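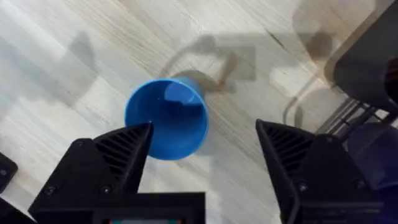 プラスチックコップの内側のぬめりと、重ねたまま外れなくなったコップについて

投稿者:Sohail Magsi
カテゴリ:台所・食器・収納

子ども用と来客用を兼ねて、青いプラスチックのコップを使っています。無地でつや消しの、上が広く下に向かって細くなるよくある形のものです。Wodolerという店でまとめて買いました。軽くて落としても割れないので気に入っていますが、困っていることが二つあります。

一つ目は内側のぬめりです。毎回、食器用洗剤とスポンジで洗っているのに、乾いたあとに指で触ると底に近いところが少しぬるっとします。麦茶と牛乳に使うことが多いです。油ものと同じ桶につけることもあります。青いので茶渋は目立ちませんが、明るいところで見ると底のほうだけ色がくすんでいるようにも見えます。漂白剤を使ってもいいのか、色が抜けないか心配で試していません。

二つ目は収納です。棚の高さがあまりないので重ねてしまっているのですが、そのうちの二つがぴったりはまって外れなくなりました。ひねっても引っ張っても動きません。無理に力を入れて割れるのも嫌なので、そのまま置いてあります。

底の表示は小さくて、耐熱温度のところがこすれて読めません。箱も説明書も捨ててしまいました。食洗機は持っていません。

知りたいのは次のことです。
・内側のぬめりの落とし方
・色つきのプラスチックに漂白剤を使ってよいか
・はまったコップの外し方と、今後はまらないようにするしまい方

よろしくお願いします。

追記:コメントで聞かれたのでスポンジについて書いておきます。片面が硬い不織布のもので、コップもフライパンも同じスポンジで洗っています。硬い面はコップには使っていません。交換は気がついたときです。

Wissam Nasrallahさんの回答
(質問者が選んだ回答)

保育施設の調理室で働いていて、プラスチックのコップは毎日洗っています。順に書きます。

ぬめりについて

スポンジを分けるのが先だと思います。フライパンを洗ったスポンジには油が残りやすく、その油がプラスチックに移ります。陶器やガラスなら湯ですすげばだいたい落ちますが、プラスチックは油がなじみやすいので薄く残ります。触ってぬるっとする場合、まずこれを疑います。油ものと同じ桶につけるのもやめたほうがいいです。

いまついている分は、次のようにして落としてください。

コップを先に一度、洗剤をつけた新しいスポンジで洗います。洗剤は水で薄めず、スポンジに直接つけます。底の角は指が届きにくいので、柄のついたコップ用のスポンジがあれば使ってください。なければスポンジを細長く切って、箸で押さえて回しても洗えます。割り箸だと先が当たって傷になることがあるので、スポンジが箸の先を包むようにします。

そのあとぬるま湯ですすぎます。お風呂くらいの温度で足ります。耐熱温度が読めないということなので、熱湯は使わないでください。変形すると口がゆがんで、重ねたときにますます外れにくくなります。

すすいだら伏せて水を切り、乾いてから内側を触ってみてください。まだぬるつくなら同じことをもう一度やります。うちの職場に家から持ってこられるコップでも、二回やって取れなかったものはあまりありません。

牛乳を入れたあとは、飲み終わったらすぐ水ですすいでください。先に湯をかけるとたんぱく質が固まってくっつきます。水ですすいで、それから洗剤です。

漂白剤について

台所用の漂白剤には塩素系と酸素系があります。色のついたプラスチックなら酸素系の粉末が無難です。ただ、どちらも製品によって使えないものが決まっているので、袋の裏を読んでから使ってください。量とつけておく時間も袋に書いてあるとおりにします。濃くしても長くつけても、きれいになるというより傷むほうが心配です。

いきなり全部をつけず、まず一つだけで試してください。できれば一番傷んでいるものがいいです。乾かしてからつけていないものと並べて、色の違いがなければ残りもやります。

塩素系を使う場合は、酸性の洗剤やお酢、クエン酸と絶対に一緒にしないでください。有害なガスが出ます。前に使ったものが流しに残っていることもあるので、流しも先に水で流しておきます。換気もしてください。

終わったらよくすすいで、においが残っていないか確かめます。

底のくすみは細かい傷のこともあります。爪でなぞってざらざらするなら傷です。傷は漂白しても戻りません。傷の中に汚れが入ると洗っても落ちにくいので、ざらつきがひどければ飲み物用には使わず、歯ブラシ立てや絵の具の筆洗いに回すのがいいと思います。

はまったコップの外し方

内側のコップに冷たい水を入れ、外側のコップをぬるま湯につけます。内側が縮んで外側が少し広がるので、隙間ができます。洗面器にぬるま湯を浅く張って、外側のコップの下半分がつかるくらいで十分です。そのまま少し待って、まっすぐ引かずに、左右に小さくひねりながら抜きます。

それで動かなければ、合わせ目に食器用洗剤を一滴たらして、しみ込むまで置いてから同じことをします。コップを横にして少しずつ回すと全体に回ります。

ナイフやスプーンの柄を差し込むのはやめてください。口が欠けますし、手も危ないです。

しまい方

はまる原因は、たいてい水気が残ったまま重ねていることです。合わせ目の水で密着して、内側の空気も逃げにくくなります。よく乾かしてから重ねてください。布巾で拭いただけだと底の角に水が残りやすいので、私は伏せて乾かし、しまう前に一度上を向けて中を見ています。

伏せて乾かすときも、平らな台にじかに置くと口がふさがって中が乾きません。網か、でこぼこのある水切りマットの上に置いてください。うちでは古い焼き網を使っています。

重ねる数は3個までにしています。高く積むと上の重さで下がはまりやすくなります。間に小さく切ったキッチンペーパーを一枚はさむのも効きます。

Mahasnehさんの回答

重曹でこするときれいになりますよ。うちは昔からこれです。コップは重ねないで並べておけばくっつきません。

Mokholmさんの回答

上の方の説明で足りていると思うので、収納だけ補足します。

棚の高さがないなら、コップを重ねるのではなく棚を分ける方法もあります。うちではSkavwoodのコの字型の台を棚板の上に置いて、下にコップを一段、上に小皿を置いています。コップの高さより少し余裕のあるものを選べば、手前から一つずつ取れます。買う前に、棚の内側の高さとコップの高さの両方を測ってください。私は棚の高さだけ測って買い、最初のものはコップが入りませんでした。

引き出しがあるなら、浅いかごに口を上にして並べるのも楽です。ほこりが気になる場合は、伏せて並べて、かごの底に目の粗い滑り止めシートを敷きます。目の詰まったシートだと湿気がこもります。

それと重曹でこするやり方ですが、プラスチックだと細かい傷になることがあります。つや消しのコップだとこすったところだけ光って見えることもあるので、うちではやらなくなりました。使うなら水に溶かして、つけておくくらいにしたほうがいいと思います。

質問者からのコメント
投稿者:Sohail Magsi

ありがとうございます。スポンジをコップ用とフライパン用に分けて、教わったとおり二回洗いました。ぬめりはなくなりました。一つだけ爪でなぞるとざらざらするものがあったので、これは洗面所で使うことにします。漂白はまだしていません。

はまっていた二つは、冷たい水とぬるま湯だけでは動きませんでしたが、洗剤をたらして置いておいたら抜けました。ひねるときに手が滑って中の水を床にこぼしたので、やる方は流しの中でどうぞ。

コの字の台は棚を測ってから考えます。それまでは焼き網で乾かして、間にキッチンペーパーをはさんで重ねておきます。

Wissam Nasrallahさんの返信

外れてよかったです。抜いたあとのコップは合わせ目に洗剤が残っているので、外側もよくすすいでおいてください。スポンジは、コップ用のほうを先に新しくして、古くなったらフライパン用に下ろすと無駄がありません。逆にはしないでください。

この質問は9月20日に解決済みになりました。
閲覧数 2176 参考になった 98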